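Folding the Black Clothes First

Sep 22, 2019

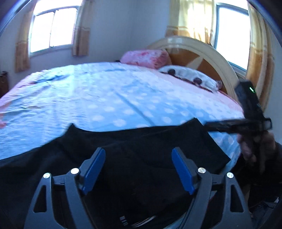 Filed under: Home and Laundry

My mother folded on a table. It was a long table in the back of our kitchen, and she stood there on washing day with the radio on, and all of us knew not to put a cup on it. I don't have such a table in my apartment in Tratton. I have a bed, and so I fold on the bed, and after seven years I think I have become quite good at it.

I want to write down how I do it, because my cousin in Brodthorpe asked me by phone and I explained it very badly. It is difficult to explain folding without hands.

The first rule is that the bed must be made. I learned this late. If the blanket is in a heap, every shirt takes the shape of the heap and the fold will be crooked. Now I pull the bedspread flat before I bring anything in. Mine is light blue with pale white dots, and it is a good surface for dark clothes, as I can see the edges very clearly. With a white shirt it is more difficult and I have to look for the corners with my fingers.

The second rule is black clothes first. In the daytime I have good light from the window, and black cloth hides everything: lint, a thread, a small spot of toothpaste. I spread the piece over the near side of the bed, where I don't need to stretch my back, and I pass my palm over it from the neck down to the hem. If something is on it, I want to find it now and not on Monday morning on the bus.

Then comes the part my cousin could not follow. I lay the piece with the front side down. I take one side and bring it to the middle, and the sleeve goes back over itself so that it lies straight down. Then the other side. You should have a long rectangle now, and if it is wider on the top, a shoulder was not pulled out enough. After this I fold from the bottom in three parts - not in half and again in half, which makes a hard line just on the stomach.

If there is a print, I keep it away from the folding line. I had one shirt with big letters from a language school called Dubey, and it cracked exactly where I had folded it for two winters. I was a little sad about that shirt. I still wear it for cleaning.

Thick sweatshirts I do differently. They slide if you make them too small, and the pile falls in the closet when you take one from the middle. I fold them only once across and put them at the bottom. I tried standing them in a drawer as people do in the videos, but my drawer is not deep and it would not close.

With everything, one basket takes me less than 40 minutes, including the socks. Socks I do at the end, sitting down. They don't need a good light or a straight back, only patience.

In March I will change the winter blanket for the thin one, and I am curious if it is better to fold on. A softer bed moves too much under the hands, I noticed this at my sister's place. If somebody has a way to fold a hood so it lies flat, please write to me. I have tried many ways and I am not satisfied.

- Pin-yu Peng

Get new posts by email. You can unsubscribe at any time.

Contact | Copyright 2019 Pin-yu Peng | Back to top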